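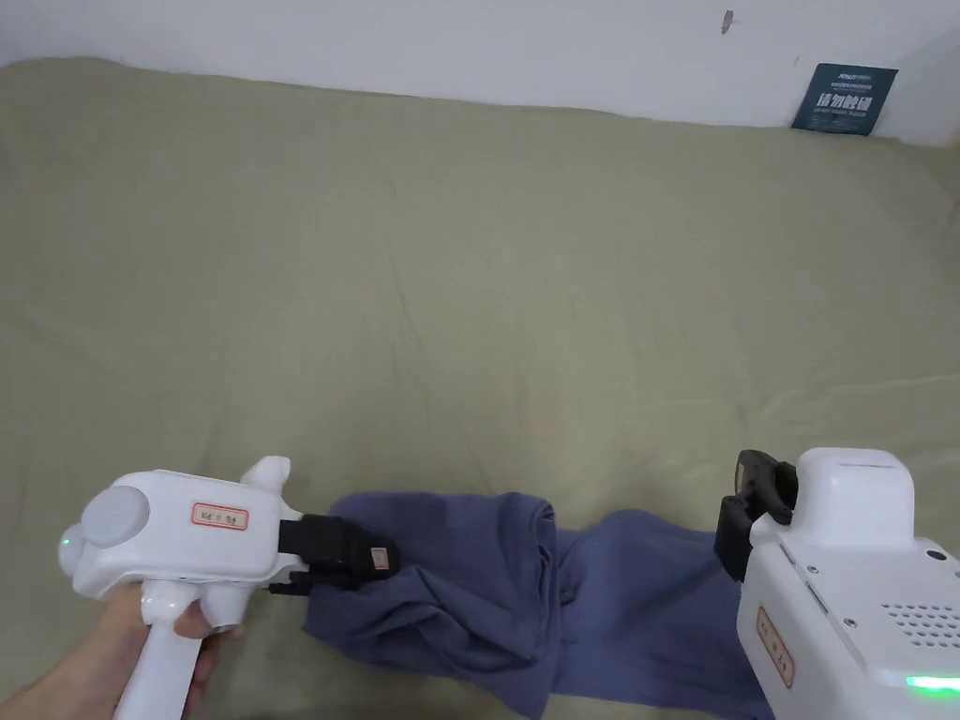
Home | About | Services | Reports | Contact

About Braveck

Braveck started with a bad week in April. A gripper we had bought on the strength of a very good brochure let go of a shirt 53 times in 300 tries, and the log marked every one of them as a success. The maker called it a calibration matter. We asked for the fault records and got another brochure.

So now we check other people's grippers for a living. We work on beds with ordinary sheets and clothes, where fabric bunches up and fingers close on air. Our first paid job, for Holent, turned up 22 faults in a tool that had already passed its own maker's tests.
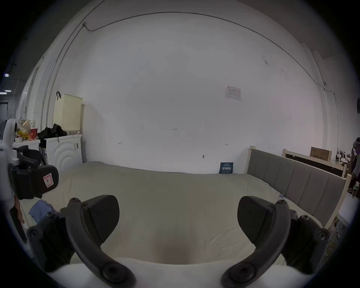

Gripper open over the bed, folded cloth to the left.

We don't hand out badges or scores. You get a list of what failed, how often, and whether a person's fingers could have been in the way - that last part is the one most sales sheets skip. Our Drereslow report ran to 206 pages and they did not enjoy it.

We have been wrong too. We once blamed a motor for a fault in our own software, and the correction is still posted under Reports.

Last updated: April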